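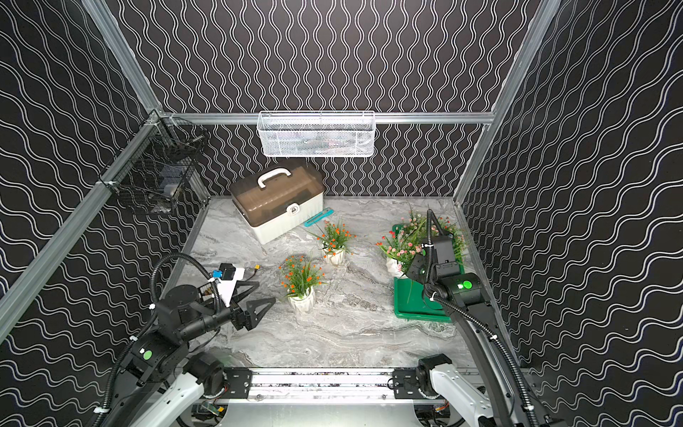 The fault that stopped work in the plant-handling cell at Polel last May lasted less than a second. One arm had been told to hold its position while the other moved a potted plant toward a tray. Instead, the waiting arm dropped by the width of a hand, struck the rim of a pot and locked. The log for that session recorded a single line of text, a communication timeout at the wrist, and then nothing at all.

No one was hurt, and the damage came to one cracked pot. By the standards of industrial accidents the event hardly deserves the name. Polel nevertheless closed the cell for most of the summer, and the inquiry that followed has since been read with care by other laboratories that run arms in pairs.

The laboratory studies how machines can sort and move light, irregular objects. Artificial flowers are useful for the purpose. They bend, they catch on one another, and their pots are small enough to lift but tall enough to tip. Two arms share one floor, and for much of any session they work within easy reach of each other. Operators guide them from a desk outside the enclosure, and the recorded motions are later used to train software.

The first explanation was operator error. It was a reasonable guess. The session had begun at 7 in the morning, the operator was new to the desk, and the command history showed a short burst of input just before the drop. Maritz, the firm that services the arms, took the same view in its first letter and recommended more training.

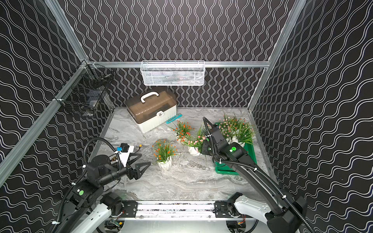 That explanation did not survive the second occurrence. On a Wednesday, with an experienced operator at the controls and no input in the command history, the same arm sagged again. It fell a shorter distance and touched nothing. This time the laboratory had left a separate recorder running on the power supply, and the trace showed a brief dip in voltage at the moment the arm let go.

Attention turned to the cabling. Each arm carries its lines in a corrugated conduit that loops over the joints toward the wrist, where it must flex every time the gripper turns. The conduit itself was sound. Inside it, close to a tie that had been drawn too tight, one conductor had worn through most of its strands. In ordinary positions the remaining strands carried enough current. When the arm reached low and the wrist rolled inward, a posture that plant handling calls for again and again, the gap opened.

The engineers reproduced the fault on a bench. They cycled the suspect cable 800 times through the same bend and recorded 39 dropouts. A new cable, fitted with more slack, was put through the same test and recorded none.

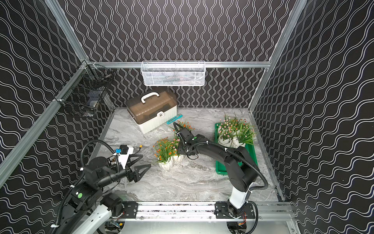
A worn wire accounts for the loss of signal. It does not account for the fall. The arms were supposed to hold still when communication failed, and the purchase documents said as much. What the inquiry found was a setting, changed during an earlier software update, that told the controller to release holding torque after a timeout. The setting had been chosen for a different project, in which a person worked beside the arm and needed to be able to push it away. It was carried over to the plant cell with the rest of the configuration file. A review of the change had been signed, but the page listing safe-stop behavior was blank.

This part of the report has drawn the most comment. Mercado, which insures a number of small research sites, has asked its clients to supply a written statement of what each arm does when it loses contact with its controller — whether it holds, brakes or goes limp. The answers have been uneven. Several sites replied that they would have to find out.

There is no single correct answer. An arm that holds its position may pin a hand. An arm that goes limp may drop whatever it is carrying, or fall onto a neighboring machine. The inquiry at Polel took the position that the choice must be made for each cell, by people who know what happens there, and that it must be tested with the cable pulled.

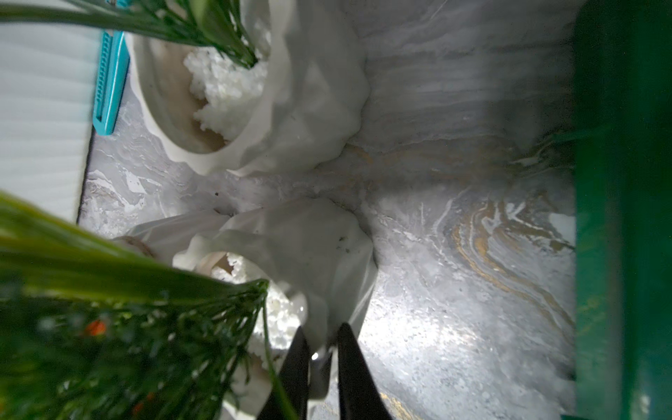

Volume 39, Issue 3

The cell returned to service under new rules. Cable ties along the conduit are now checked by hand at the start of each week, and any cable that has passed its rated number of cycles is replaced whether or not it shows wear. Before a session that brings the grippers down among the pots, the operator runs a timeout test on both arms. The test takes three minutes. Over 153 have been completed since reopening, and one was failed, by an arm whose brake was slow to engage. It was taken out of use that afternoon.

Maritz has withdrawn its first letter and issued a service note on tie placement. Pillico, the supplier of the control software, has said that future updates will display the safe-stop setting on the start screen and require it to be confirmed.

Staff at the laboratory regard the matter of the setting as closed and the matter of the cable as open. The replacement lines are of a heavier grade, which makes the wrist slightly stiffer, and operators have reported that fine movements close to the floor are harder to control. A lighter cable is on order and will go to the bench for the same bend test before it is fitted to either arm.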